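The Ollinar Road

The letter from the county said the Ollinar road would close on the last day of April. Emerson Godoy read it at the mailbox and again at the kitchen table. After that he put it under the sugar bowl, where his wife used to keep the bills.

The farm sat 31 miles from Maeng. Without the road it would be closer to fifty, most of it gravel. He sold vegetables in town on Saturdays and had done so since before the bridge was built. He got out a pencil and worked out the gas. Then he worked it out again with the smaller truck.

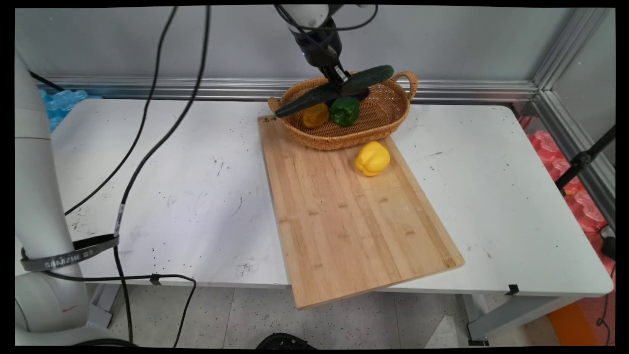

Dana told him over the phone that he should take the county's money and move in with her. The spare room was ready. It had been ready since Christmas, she said, and the bus stopped right outside.

"How much did they offer you?" she asked.

"Six hundred for the strip by the fence — nothing for the rest."

She didn't say anything for a while. He could hear her television.

"I'll come Saturday," she said. "I can drive one way."

He wrote that down on the back of the letter, with the time, and went out to shut the gate.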